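How to Budget for Hand-Held Grippers Without Crying in July

Start with the number you were given. Ours was 3000, and it was meant to cover "the grippers and whatever goes with them." Whatever goes with them is where the money lives.

Step 1. Price in pairs. Most table jobs want two hands. Hollenstein quoted us for one, very cheerfully, and let us find out.

Step 2. Budget finger pads as a consumable, like printer ink. We went through 16 sets before Telma Sosa gave them their own line in the spreadsheet. Order spares with the grippers, or pay 237 in shipping later, as we did.

Step 3. Write your task list before you ask for quotes. Ours is clearing up a kitchen table, so the pads have to cope with hard, ridged things and limp, crinkly ones.

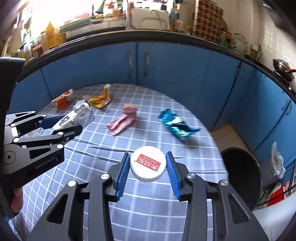
A bottle cap in the blue pads, with wrappers and a pink sock still to go.

Step 4. Ask every vendor for the jaw opening, the pad price and the lead time in one email. Pralent answered in a day. Gevari sent a brochure.

Step 5. Hold back enough for repairs. Zsolt Barta wanted to spend ours on a nicer case. The case would have been lovely.

Step 6. Get the quote in writing and check when it expires. Ours ran out Dec 28, 2020, while the person who signs things was skiing.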